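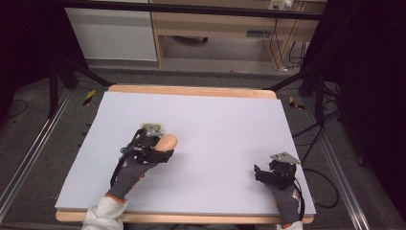 Stovgate sells its foam board as a work surface that "transforms any table." I doubt it. It's a sheet of foam. The pale lavender-white finish is matte and smooth, and on a wooden table it covers nearly the whole top, leaving a narrow strip of wood around the edges. One corner hangs over slightly, so measure first.

Fernlow Board, large
Price: 1,549
Pack of 2: 2,641
In stock: 200

The maker says it won't slide. We haven't tested that, and I'd tape it down. No returns on cut boards.

Page updated Oct 29, 2020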